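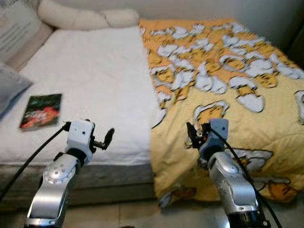
Washing and drying bedding at home

Most bedding can be washed at home if you check the label and the size of your drum first. A single duvet usually fits. A king size rarely does, and it will come out with dry patches in the middle and soap left in the corners.

Before you start

Take everything off the bed and shake it out of a window or over the bath. Empty the duvet cover properly, down into the corners, where socks collect. Do up the buttons or poppers so that smaller items don't work their way inside. Wash white sheets on their own. Printed covers go in inside out, with other coloured things, at whatever the label says.

Sheets

Cotton sheets want 60 degrees if someone has been ill, and 40 the rest of the time. Don't fill the drum past the point where you can get a hand in on top of the load. 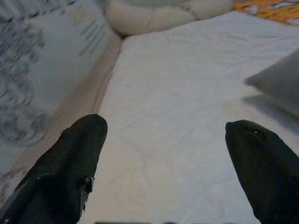
For a stain, use cold water first and a little washing-up liquid, and leave it for half an hour. Hot water sets blood and milk. Fabric softener can be left out altogether — it builds up on cotton and towels stop drying you.

I spin sheets at 1000 and anything padded at 700. The slower spin leaves more water in, so allow for a longer time on the line.

Pillows and cushions

Look for the washing symbol, as foam and some feather fillings can't go in a machine. Wash pillows in pairs, 2 to a load, to keep the drum balanced. Use half the usual amount of liquid and add an extra rinse. Press the water out with your hands when they are done, and don't wring them.

Plush cushions and covers with stitched lettering do better on a delicate cycle, in a pillowcase with the end tied.

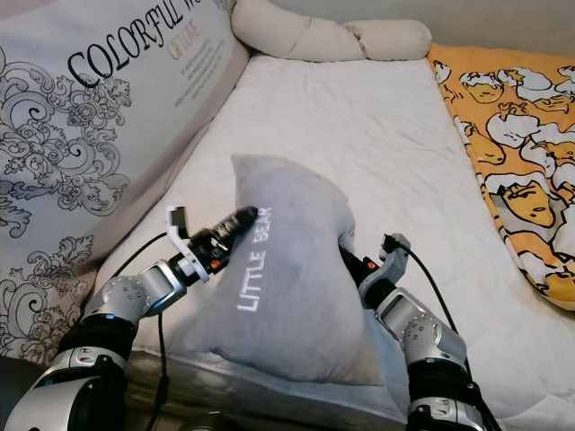

Dry them flat on an airer and turn them morning and evening. Break up any lumps with your fingers while the filling is still damp. My neighbour Nurhan Kahraman puts hers in the tumble dryer on low with a couple of clean tennis balls, and on our machine that takes about 55 minutes. Thick ones need a second go.

Mattress

Vacuum it with the upholstery nozzle each time you change the protector. Bicarbonate of soda sprinkled on and left for a few hours takes away a stale smell. Go easy with water, and leave the bed unmade until any damp spot has gone.

Putting away

Spare bedding keeps best in a cotton bag on a high shelf. Fold each set into one of its own pillowcases.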